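Section 9: Bedding practice with the Dremetti hand-held gripper

These notes cover the Dremetti as we received it on trial at Ustthorpe. They replace the maker's chapter on soft goods, which promises "natural handling of any household textile". We would not go that far.

Before you start

1. Check that both fingers open and close freely. If one lags behind the other, stop and read Section 2.

2. Choose a made bed with something bulky on it. The maker suggests a plain white sheet. We prefer a printed one - a strong pattern makes it easier to tell whether the sheet has shifted.

3. Stand where you can reach the far side without leaning on the mattress.

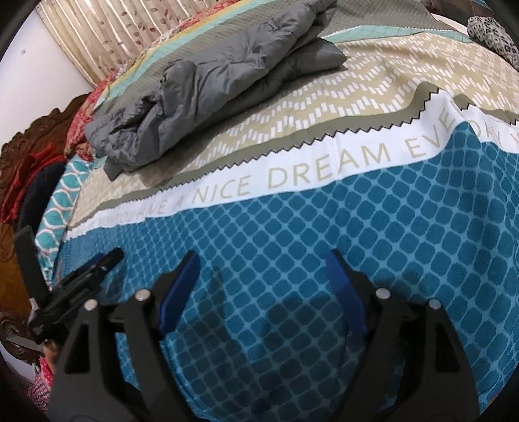
Fig. 9a. Gripper over the patterned sheet, fingers apart, with the folded grey item on the far side of the bed.

Making a pass

4. Bring the fingers down slowly with the gap open. The quick-start card says to approach "at a natural speed", and Johannes Pretorius and Lamai Limsakul read that quite differently. Go slower than feels sensible.

5. Close on a fold or an edge. A flat stretch of quilting gives the pads little to hold, whatever the brochure says.

6. Lift a hand's width, pause, then carry the item to its new place.

Caution: do not drag. The pads can take the sheet along with the item, and the pass must then be thrown out.
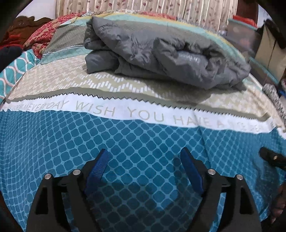 7. Open the fingers fully before you back away. Half-open pads may snag on stitching, so look before you pull.

8. Write down every failed pass as well as the good ones. The maker claims 600 passes between pad changes. Fedir Bilyk changed ours after 125, and we have yet to hear a convincing answer from the sales desk.

Note: puffy items spring back once released. Wait for them to settle before judging where they have ended up.

Note: the trial terms call worn pads "user damage". Ask for this to be struck out before you sign anything. Manon Friesen has the wording we used - the revised terms are due in July, and until then please don't order spares.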